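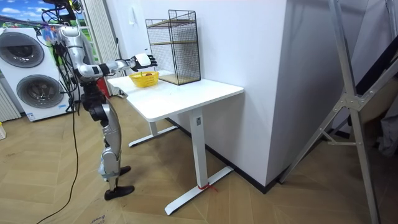

Maricica Barbu wants to know why her arm planner keeps stopping just above the basket. The plan comes back as valid every time, the arm travels over the desk nicely, and then the last stretch of the descent gets refused with "goal in collision." She has been at it since February, she's on Drikex 3, and she has already made the basket's collision mesh smaller, with no change at all.

Ruth Valderrama
Oh, I feel for you, I lost most of a week to this one! The mesh probably isn't your trouble. An open-weave basket gives you a patchy depth cloud, and the octomap fills the opening in as if it had a lid on it. So your planner thinks the hand is headed into something solid. Clear the voxels inside the rim before you ask for the descent (there's a call for it in the scene tools, it takes a center and a radius), and then allow contact between the fingers and the target object only. Please don't switch off checking for the whole arm, tempting as it is, or you'll be planning straight through the desk. If it still refuses, drop the padding on the hand links to 2 mm and try again. Mine was set to 59, don't ask me how.

Vilela
same thing here, restarting the planner node fixed it for me

Plorness
Ruth's way worked for us too, but do the clearing after the last camera update, otherwise the lid comes right back.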